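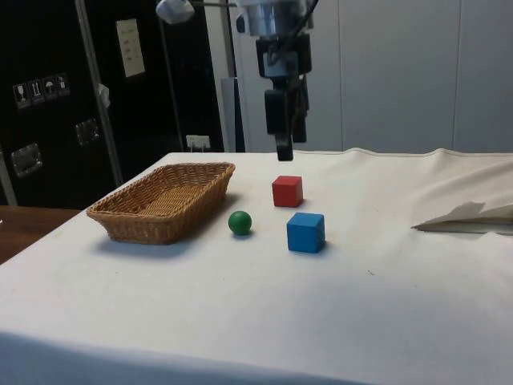
Une corbeille en osier, une balle verte et deux cubes, rouge et bleu, sur nappe blanche.

Rangement : la corbeille à pain reprend du service

Les corbeilles à pain rectangulaires ne quittent plus guère le buffet dans beaucoup de maisons. On les sort pour un repas de famille, puis elles retournent sous une pile de torchons. La rubrique de ce mois leur propose un autre emploi : ranger les petits jouets qui traînent sur la table du séjour, balles, cubes, pions et autres pièces dépareillées.

Le modèle peu profond convient bien. Les bords évasés laissent passer la main d'un enfant et l'on voit le contenu sans rien renverser. Un panier haut a l'inconvénient contraire, les petites pièces finissent au fond et il faut tout vider pour retrouver la bonne. Pour des cubes en bois peints et une balle, une corbeille de table suffit. Au-delà de 20 pièces, mieux vaut en prévoir une deuxième et séparer ce qui roule de ce qui s'empile.

À l'atelier Travano, les séances de rangement se font sur une nappe en tissu. La balle y roule moins vite que sur un plateau nu et les cubes font moins de bruit. Il faut accepter quelques plis et quelques marques, la nappe part à la machine avec le reste du linge.
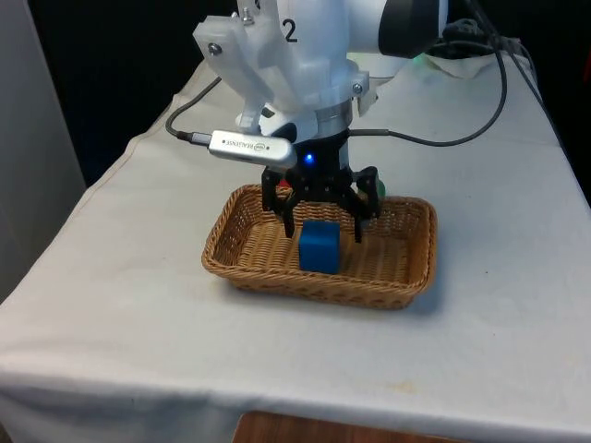
Charbonneau, novembre

La séance du samedi reprend à l'atelier Travano, dans la salle du rez-de-chaussée. Elle s'adresse aux enfants à partir de quatre ans, accompagnés d'un adulte. On y trie par couleur, par forme, puis on remet tout dans la corbeille avant de passer à la table suivante. La participation est de 7 euros par famille, goûter compris. Les inscriptions se prennent sur place ou par le formulaire du site Clilach.

Pour ceux qui préfèrent s'équiper à la maison, le dépôt Grokent a reçu un lot de 200 corbeilles tressées, de plusieurs tailles. Il en restait 68 au moment d'écrire ces lignes, surtout des rectangulaires. Passez la main le long du rebord avant d'acheter : un brin cassé accroche les manches et griffe la peinture des cubes. Un brin qui dépasse se coupe au ras du tressage avec un petit sécateur.

L'entretien est simple. Une brosse souple pour les miettes, un chiffon à peine humide, puis un séchage à l'air, loin du radiateur. Ne rangez pas de jouets mouillés dans l'osier, il noircit et garde l'odeur. Les cubes peints s'essuient de la même façon, sans trempage.

Le mois prochain, la rubrique sera consacrée aux boîtes de jeux dont le couvercle ne ferme plus.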